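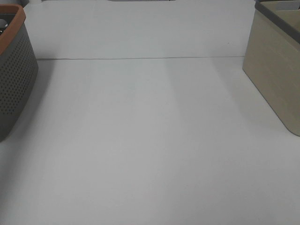
Sorting table between tasks, gray basket on the left and beige box on the right.

Chore Robots: Frequently Asked Questions

Can a machine do household chores yet?
Some of them, in some rooms. Moving things from one container to another on a clear, flat table is within reach. Tidying a whole kitchen that the machine has never seen is still beyond the ones we have tried at Lalside.

Why do you test on such a plain table?
A plain surface takes away most of the excuses. If an arm can't move a sponge from a basket to a box on bare white, it won't do it on a patterned tablecloth. We add clutter later.

How many attempts have you recorded?
1107 for the basket-to-box chore, and 838 of those finished without a person stepping in. A dropped item counts as a failure even if the arm picks it up again.

What goes wrong most often?
Soft things. Socks and dishcloths fold over the rim or come out two at a time. Deep containers are also hard – the fingers have to go in past the edge without bumping it.

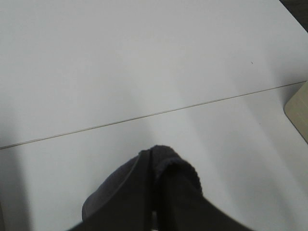 Dark gripper fingers over the white tabletop, seen from the wrist.

Does the robot need more than one camera?
Ours does. A fixed camera gives the layout of the table and a wrist camera gives the last few inches. Marisol Cervantes ran the chore with the wrist view switched off for a week in November, and the arm kept closing its fingers too early.

Does a seam or a speck on the table confuse it?
It used to. Older software would sometimes treat a dark line as the edge of something. The current version mostly ignores marks like that.

What about shop-floor work?
It is easier in some ways, as the parts are stiff and arrive in the same place. The Umcombe shop has an arm loading small bins on the evening shift. Cirilo Ventura still checks it at 5 and again at 6, and clears any jams by hand.

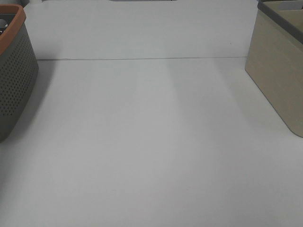 Same table from the side camera. The space between the two containers is clear.

Is it faster than a person?
No. A person can empty a small basket in seconds. The arm takes minutes, though it can be left to get on with it.

Can I buy one for my home?
Not from us. Skokolia is a test program and doesn't sell hardware. We would wait on any product that hasn't been shown working in an ordinary, messy room.

Can I visit?
Yes, at the Arriaga site, by appointment. Please use the contact form and tell us which chore you want to see.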